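Fiserex abre en Galdale un servicio de asesoramiento para pequeñas empresas de alimentación

Galdale, 1 de julio de 2018

La consultora Fiserex pone en marcha este verano un servicio de asesoramiento sobre etiquetado y seguridad alimentaria dirigido a obradores, conserveras y queserías de la comarca de Galdale. El servicio tendrá su sede en el edificio Lokham, junto al mercado de abastos, y atenderá tanto a negocios en funcionamiento como a personas que preparan la apertura de uno.

La oficina ofrecerá revisión de etiquetas, elaboración de fichas de producto, preparación de los registros de trazabilidad y acompañamiento en la tramitación del registro sanitario. Las consultas se harán con cita previa. La primera es gratuita y dura hasta una hora; a partir de la segunda se aplicará una tarifa según el tamaño de la empresa, que puede solicitarse en la recepción del edificio.

El proyecto parte de una encuesta que Fiserex realizó en enero entre 202 productores de la comarca. La mayoría de los que respondieron dijo que prepara sus etiquetas sin ayuda externa, y muchos señalaron la declaración de alérgenos y la información nutricional como los apartados que más dudas les plantean. También apareció con frecuencia la fecha de consumo preferente, sobre todo entre quienes elaboran mermeladas, encurtidos y patés en tandas pequeñas.

"Son empresas de dos o tres personas. Quien hace el queso por la mañana lleva las facturas por la tarde, y la etiqueta se queda para la noche", explica Thandeka Lekota, directora del nuevo servicio. "Vemos etiquetas correctas en lo principal a las que les falta la cantidad neta, o en las que la letra es demasiado pequeña. Son errores fáciles de corregir si se detectan antes de mandar el trabajo a la imprenta."

El equipo estará formado por Lekota, el técnico en seguridad alimentaria Siyabonga Mofokeng y la responsable de documentación Lizelle Adams. Mofokeng se ocupará de las visitas a los locales, que podrán solicitarse también desde los pueblos de la parte alta del valle - allí el servicio se desplazará los jueves. Adams coordinará un archivo de modelos de registro que los usuarios podrán adaptar a su actividad.

Además de las consultas individuales, habrá un programa de talleres de media jornada. El primero tratará sobre alérgenos y contacto cruzado en obradores compartidos. El segundo se dedicará al control de temperaturas y a la limpieza de equipos, y el tercero a la venta en ferias y mercados, donde el producto sin envasar tiene sus propias obligaciones de información. Cada taller tendrá 20 plazas, que se asignarán por orden de inscripción, con un máximo de 2 personas por empresa.

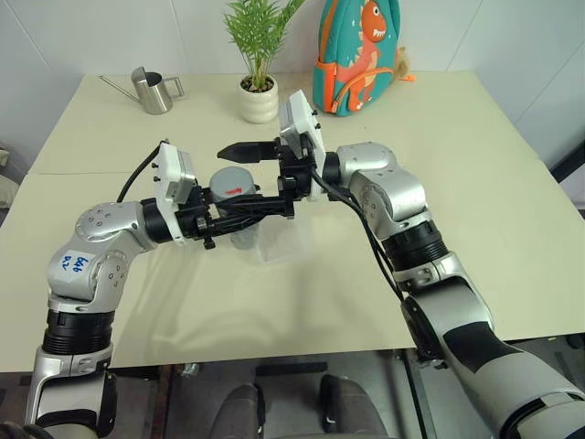

La inscripción en los talleres cuesta 370 rands e incluye el material impreso. Las empresas que ya hayan hecho una primera consulta podrán enviar sus etiquetas con antelación para que se comenten durante la sesión, con el nombre comercial oculto si lo prefieren. Los asistentes recibirán un certificado de participación, que no sustituye a la formación obligatoria de los manipuladores de alimentos.

Nosipho Botha, propietaria de una conservera de Galdale, participó en las sesiones de prueba de la primavera. "Llevé seis etiquetas y volví a casa con cinco por cambiar", cuenta. "Lo que más me sirvió fue ordenar los lotes. Antes apuntaba la fecha en una libreta y la receta en otra, y para saber de dónde venía un tarro tenía que buscar en las dos."

El servicio no realizará análisis de laboratorio ni emitirá dictámenes jurídicos. Cuando un caso lo requiera, el equipo indicará al usuario qué tipo de ensayo debe pedir y qué datos tiene que facilitar con la muestra. Tampoco se encargará del diseño gráfico de los envases, aunque sí revisará las pruebas de imprenta antes de la tirada definitiva.

Fiserex prevé publicar al cierre de la temporada un resumen de las dudas más frecuentes, sin datos que permitan identificar a las empresas. El documento estará disponible en papel en el edificio Lokham y se enviará por correo electrónico a quienes lo soliciten.

Las citas y las inscripciones pueden hacerse en la recepción del edificio, de lunes a viernes en horario de mañana. En el caso de las visitas a locales, se ruega indicar el tipo de producto y si el obrador es propio o compartido.

Contacto para medios: Nuwan Mollah, departamento de comunicación de Fiserex, edificio Lokham, Galdale.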